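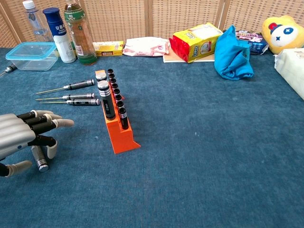 Können Maschinen inzwischen Haus- und Werkstattarbeit?

Forum durchsuchen … Suchen Erweiterte Suche

schraubenkiste
Mal in die Runde: Ich hab mich am Wochenende mit meinem Bruder in die Haare gekriegt. Er meint, Aufräumen an der Werkbank macht uns bald eine Maschine, ich sag, das dauert noch ewig. Feinschraubendreher zurück in den Halter stecken, jeder an seinen Platz, das kriegt ja nicht mal mein Bruder hin! Glatter, runder Griff, dünner Schaft, kleines Loch. Wie seht ihr das?

Re: Können Maschinen inzwischen …
Yae Ebihara
Ich bin da optimistischer als du. Finger und Daumen mit hellen, runden Kuppen sind schon was anderes als so eine Zange mit zwei Backen. Einen Griff mit Rändelung halten, das trau ich denen zu. Schwierig wird's beim Einstecken, da fühlen wir ja mehr, als wir gucken.

Re: Können Maschinen inzwischen …
ruren_fan
Halten ist keine Arbeit, sorry. Ich hab bei Brestevia in der Montage gelernt, und wenn ich da 15 Minuten für einen Satz Steckschlüssel gebraucht hätte, wär ich geflogen. Solange das Ding langsamer ist als mein Azubi, kommt mir das nicht in die Halle. Und im Haushalt schon gar nicht, da liegt jeden Tag alles woanders.

Re: Können Maschinen inzwischen …
Yae Ebihara
@ruren_fan Tempo kommt doch zuletzt! Mich interessiert, ob so eine Hand auf einem vollen Tisch zurechtkommt. Getränkeflaschen, ein zerknülltes blaues Tuch, ein gelbes Plüschtier, dazwischen Werkzeug, so sieht's bei mir auch aus. Und dann die Finger um das obere Ende von einem orangen Ständer voller Röhrchen:
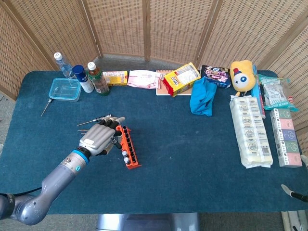

Re: Ständer und Röhrchen
Dima Chidiac
Schönes Bild, aber beweist mir nichts. Den Ständer umfassen, okay. Ich würd gern sehen, wie sie ein einzelnes Röhrchen rauszieht, ohne dass der Rest mitkommt. Und das Tuch soll sie mal falten, dann reden wir weiter (meine Frau sagt, das gilt auch für mich).

Re: Ständer und Röhrchen
schraubenkiste
Beim Tuch bin ich voll bei Dima. Für die Röhrchen würd ich 2.000 Euro hinlegen, wenn's klappt, fürs Wäschefalten das Doppelte, mein Bruder darf's dann bedienen.

Re: Ständer und Röhrchen
ruren_fan
Für 2.000 kriegst du nicht mal die Hand. Ich bleib dabei: nein.

Zuletzt aktualisiert: 22. Januar 2021

Diese Seite verwendet Cookies. Mit der weiteren Nutzung stimmst du dem zu. Einverstanden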